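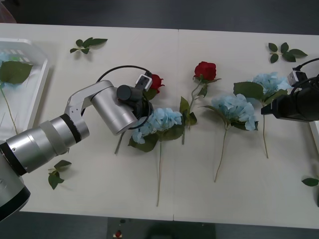 Sunday, April - comeback chart tracker

Started 9:20 am. Re-ran the fan vote scraper for the Madimine weekly. Same problem as last time, votes cast after midnight Seoul time land in the wrong week. Rogelio's fix from the shared branch only handles the app votes, web votes still come in with no time zone at all. Patched by hand for now, see notes in the sheet.

Prolthorpe are still top on album sales, second on streaming. Shabalala dropped hard on mentions but I don't trust it. Their name is also a surname and the filter is throwing out too much. Anathi warned us. Old filter kept 90 percent of the posts, new one keeps 70. Checked a page of the rejects and plenty were plainly about the group - teaser photos, tour dates, someone crying over the lightstick price.

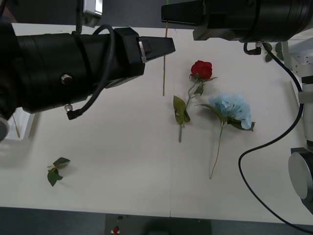 Loosened the name rule, now needs either the group tag or one member name within 5 words. Much better. Still lets in a bakery.

11:45 - call with Erlinda. She wants the sub-unit counted seperately from the main group. Told her the sales feed doesn't split them, only streaming does. She'll ask the distributor. Until then the sub-unit gets a streaming score only and a gray cell for the rest. Dexter doesn't like gray cells. Dexter can fill them in. 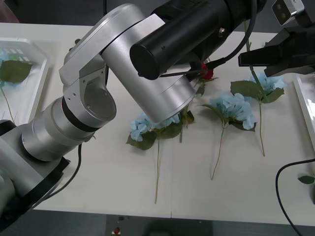
Weights: tried putting TV wins at 2 times a radio play. Pushes Menport above Shabalala which matches what people on the fan boards are saying, but it also pushes up every group that had a quiet week to promote in. Put it back. Want to try it on the winter data before touching the live table.

Brian asked whether repeat streams from one acount should count. Currently yes up to the daily cap. Cap is set in two places, config and the loader, and they dont agree!! Used the loader value.

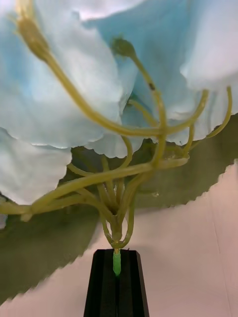
To do
- time zone on web votes (Rogelio)
- one cap, one place
- bakery
- ask Anathi for her list of member nicknames, ours is missing the new Prolthorpe debut line
- rerun everything before Erlinda's post goes up

Stopped 4:10 pm, last run still going, log is in the usual folder.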